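El club después del verano (y un tablero nuevo)

1 de noviembre de 2020

Llevaba semanas queriendo escribir esta entrada, pero entre las clases y los turnos del club se me ha ido el tiempo. Los que leéis el blog desde hace años ya sabéis que Enolora es el club de robótica de la facultad, y que este curso nos hemos apuntado al reto Besnard, en la categoría de clasificación de piezas.

El proyecto se llama Iko, y suena sencillo: el brazo tiene que separar las piezas por color y después por forma — primero una cosa y luego la otra, que juntarlas nos dio muchísimos disgustos. Empezamos con 400 capturas etiquetadas a mano (¡qué tardes, madre mía!) y vamos ya por 736. A mí me ha tocado la parte de la calibración, que es menos vistosa pero a la que le he cogido un cariño tremendo.

Con el presupuesto que nos quedaba, 40 euros, compramos filamento de colores y poco más. Lo que más guerra nos da son las estrellas, porque según cómo estén giradas el programa no sabe por dónde agarrarlas, y en ello seguimos. 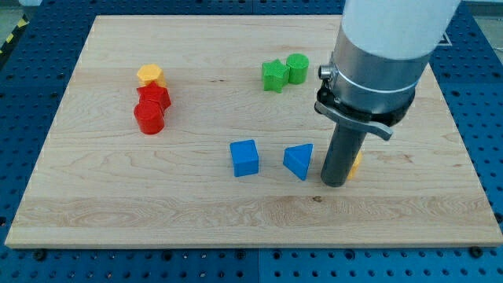

Iko sobre el tablero, con piezas rojas, verdes, azules y amarillas.

En diciembre toca la primera ronda y todavía me falta repasar el capítulo de las pinzas de mis apuntes. Si alguien se ha peleado con cilindros y tiene trucos, que me deje un comentario, por favor, que los leo todos.

Compartido 40 veces · 7 comentarios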